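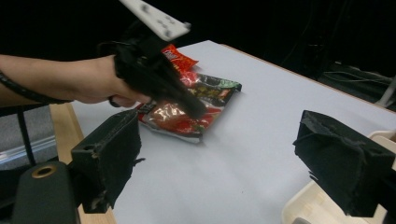 Packing Line Operators, Handheld Gripper Work (2 positions)
Wastard Contract Packing, Wornthorpe site
Posted 9 October 2020

Wastard packs mixed snack cases for regional distributors. Case loading on Line 5 is being moved from hand packing to robot arms in stages. The arms are trained on picks made by people, so part of each shift is now spent at a table, picking bags with a handheld gripper. We are hiring two operators for this work.

Duties
Pick and place snack bags with the gripper, to a set order sheet.
Log missed picks, double picks and torn bags.
Check gripper pads at the start of shift and report wear.
Clear stops on the robot cell after lockout training.
Return to hand packing when the cell is down.

What changes from the old packer role
Less lifting and less time at the case sealer. More repeated grip and wrist motion, so table work is split into blocks with rotation to other stations. Operators are not paid by pick count. Current Line 5 packers keep their grade and hours through April, and may apply for these positions on the same terms as outside applicants.

Requirements
Able to stand for a full shift and use either hand.
Able to read and fill in a written log.
Packing experience preferred. No programming or robot experience needed.

Picks are recorded on video at table height. Applicants must agree to this in writing before starting.

To apply, send a work history to Brenda Bloxham, Line Staffing, Wornthorpe site, quoting reference 995. Selected applicants will be asked to do a short paid trial at the table.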